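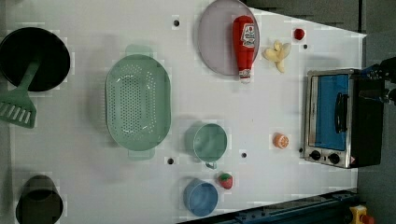 Marisa Fabbri asks whether the talk is going to tell people to get rid of things, because if it is she would like to sit near the door. I want to open with her question, more or less as she put it to me over the phone in March, and let people laugh, and then answer it properly. No, Marisa. You can keep every single thing you own. We are going to talk about small kitchens, and how to cook a real supper in one without losing your temper.

(Wait for the latecomers here. The coffee is right by the entrance and they will all stop for it.)

**Where I'm coming from**

Tell them about the apartment over the dry cleaner's. One counter, as long as my arm, and a window that opened straight onto the stairwell so the whole building knew when I had burned the onions. I cooked there for 11 years, and I was happy in it for maybe the last four. Don't rush this part! People in small kitchens like to hear from somebody who has stood in one.

Mention Tullio Dal Bello's soup, the one that needs three pots. I made it with one pot and a mixing bowl and he ate two helpings and never said a word about it. (Tullio will be in the second row. Look at him.)

**The supper order**

This is the heart of the talk, so slow down and take a sip of water first.

- Start with whatever takes longest and needs you least. Rice, beans, a tray of squash.
- Wash up while it cooks. I know, I know. But a sink full of bowls is a counter you can't use.
- Chop for the whole meal in one go, mild things first and garlic at the end, and you only rinse the board once.
- Serve from the pan if the pan is nice enough. Mine isn't, and I do it anyway.

Somebody always asks about having people over. My answer is a cold starter, one hot dish, and fruit. I did that for my sister's birthday with 21 people going through in shifts, plates on knees, two cousins on the stairs, and it was one of the best nights of my life. If we're running behind, skip the cousins.
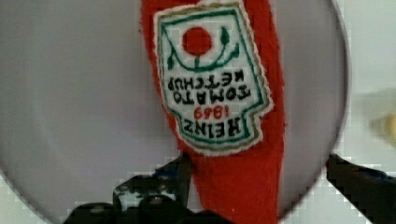

Now the part about the pantry, which I used to leave out and which turns out to be what people write to me about afterward. Ask for a show of hands on who has bought paprika in the last year while already owning paprika. Put my own hand up first, so they feel safe.

The list on the inside of the cupboard door is my one big idea, and I got it from Vittoria Rizzi. You write down what comes in, you cross out what gets used, and you shop from the door. Hers is in pencil and very tidy. Mine has sauce on it. Read out a few lines from mine - the lentils that have been on there through two moves always get a groan.

Then condiments. Go through the fridge door with them shelf by shelf, from memory. Mustard, the other mustard, the jam with a spoonful left. My rule is that a new jar doesn't get opened until the old one has been finished in something, and a spoonful of nearly anything will disappear into a salad dressing if you shake it in the jar with oil and vinegar. I do this at least once a week and I'm still pleased with myself every time.

**Money**

Keep it short. The only thing I bought for that kitchen that cost real money was a good knife, and I paid 149 dollars for it and worried the whole way home. I'd buy it again. Everything else was hand-me-downs. Noemi Messina gave me a lid that fits nothing she owns and everything I own.

**Questions**

Leave plenty of time, these are usually better than the talk. If it's quiet, ask them what they cook when they're tired and then just let them go. There are 50 handouts with the supper order on one side and the soup on the other, so they can share if we run out. Flynn McPhee has the box and will put them on the table by the coats.

Thank Marisa for staying.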